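Home | Syllabus | Readings | Handouts | Office Hours

September 2024
Posted by the course instructor
Filed under: Handouts, Packaging and Everyday Materials

Handout 2: Why the Bag Won't Open

These notes cover the lecture on flexible packaging and fill in the parts where I talked too fast. Bring them to the lab section, along with one wrapper of your own that has made you angry. Last year a student brought a wrapper that had a sandwich still in it. Please eat the sandwich first.

1. What we mean by flexible packaging

Flexible packaging is anything that changes shape when you fill it, empty it, or lose your temper with it. Bags, pouches, sachets, wraps, sleeves, and the crinkly inner liner of a cereal box all qualify. Bottles and jars don't, though a cheap water bottle makes a strong case for itself.

The trade likes it for dull reasons. It is light, it ships flat, and it arrives at the filling plant as a roll that takes up very little room. An empty jar takes up exactly as much truck as a full one. If you remember one thing for the midterm, remember that most of packaging history is people trying not to pay to move air. (Chips are the exception, and we'll get to chips.)

2. Layers

A typical snack pouch looks like one sheet of plastic and is usually several, bonded together. Each has a job.

The outside layer carries the print and takes the scuffs. Often the ink is on the inner face of that layer, printed in reverse, so your thumb never touches it. This is why a chip bag still looks fresh after a week at the bottom of a backpack when nothing else in the backpack does.

The middle is the barrier. Oxygen makes fats go stale and moisture makes crisp things limp, and plain plastic film lets both through to some degree. A very thin coating of aluminum slows them down a great deal. It also gives the inside of the bag that silver look people mistake for foil. Real foil is thicker, and if you crease it hard it keeps the crease. The coated film mostly springs back. Try it with two wrappers at home.

The inside layer is there to melt. It has a lower melting point than the others, so hot jaws can press two sides together and weld them while the print layer stays put. All of the trouble in section 3 starts with this layer.

3. Seals, and the politics of seals

A seal has two customers. The shipper wants it to survive a truck, a warehouse, a pallet jack and a bored teenager stocking shelves. You want it to open when you pull on it. These two customers have never met, and only one of them is in the room when the temperature gets set. 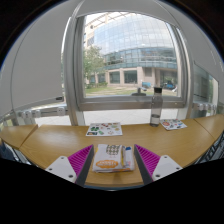

There are two broad kinds of heat seal. A weld seal makes the two inner faces into one piece of plastic, so that when you pull, the film itself has to tear. A peel seal is built to come apart along the join at a known force. Peel seals cost more, because the inner layer has to be blended so it sticks well but not too well, and the machine has to hold its temperature in a narrow band. Run the jaws a little hot and a peel seal creeps toward a weld. You've met this bag. You opened it with your teeth.

Three settings matter on the sealing machine: temperature, pressure, and how long the jaws stay shut (dwell time). Plants like a short dwell, since every fraction of a second is paid for thousands of times a shift. Shorten the dwell and you have to raise the heat to make up for it, which narrows your margin for error. A good many bad openings are really a production schedule you can hold in your hand.

For our running case we'll use Jernis, the trail mix in the course packet. The first Jernis pouch had a weld seal across the top and a printed line saying TEAR HERE, with no notch. A printed line has no effect on plastic. It is a wish. The second version had a notch on one side, and the third had a notch on both sides, which was presented to the sales staff as an innovation.

4. Tearing

Film has a grain. When it's made, it gets stretched, sometimes in one direction and sometimes in two, and the stretching lines up the long molecules. A tear would much prefer to run along them than across them. Film stretched evenly both ways has no strong opinion, so the tear wanders down the side of the bag and raisins go everywhere.

A notch works by gathering the force from your hands onto one small point. Without it you're pulling on the whole edge at once, and the edge is strong. With it, a child can start the tear. This is also why a bag that has resisted you for a full minute will suddenly open all the way to the bottom. You finally made a nick, the nick did what nicks do, and you were still pulling with everything you had.

The fix is to steer the tear. A laser can score a shallow line in the outer layer without reaching the barrier, and the tear will follow it. This works beautifully. It also adds a step, and the step has a price, so you'll find it on fancy coffee before you find it on frozen peas.

5. Air in the bag

Every year somebody asks whether chip bags are mostly air as a scam. The gas is usually nitrogen, which keeps oxygen out and cushions the chips. Chips also settle in transit, so a bag that looked fuller at the plant looks emptier in your kitchen. Those are the honest reasons. It's also true that a plump bag looks good on a shelf and that no marketing department has ever asked for a smaller one. Both can be true, and on the exam I'd like to see both.

6. Reclosing

Press-to-close zippers are two strips of plastic profile, one with a rib and one with a groove. They work well until a crumb gets in the groove. Brown sugar, shredded cheese and flour are all sold in zipper pouches, and all three are very good at being in grooves.

The Tzavaras feta crumble pouch in your packet has a slider, which helps some people with weak grip and gives everyone else something to lose. Compare it with the adhesive strip on the Drirkano cookie tray. The strip is cheaper and needs no groove. It will reseal up to 14 times by the packet's own claim, a number clearly chosen by someone who has never been alone with the cookies.

7. Where it goes afterward

The layers that make a pouch work are the same layers that make it hard to recycle. A bottle made of one plastic can be melted and used again. A pouch made of three plastics and a breath of aluminum melts into something with no particular use. Pulling the layers apart is possible in a lab and rarely pays outside of one.

So there's a push toward single-material pouches, where every layer comes from the same plastic family. They're getting better. The barrier tends to be weaker and the sealing window tighter, which brings us back to the bag you opened with your teeth. Many curbside programs don't take film anyway, as it wraps itself around the sorting equipment and somebody has to climb in and cut it out. Check your local rules before you write in your paper that something is recyclable. The little triangle with a number in it tells you what kind of resin it is. It makes no promises.

8. For lab

Cut a strip from your wrapper across the seal and another along the side. Tear each one by hand, first with a notch and then without. Write down which way the tear ran and whether the seal peeled or the film gave out first. Then crease a piece and see if it stays creased.

Use the scissors in the drawer and put them back in the drawer. I have bought 19 pairs for this course and can currently account for two.

The write-up is one page. Papers over 335 words will be read up to word 335, at which point I'll assume the rest was excellent. Reading for next time is the chapter on cartons, skipping the part on glue flaps, which I will cover myself at more length than you'd like.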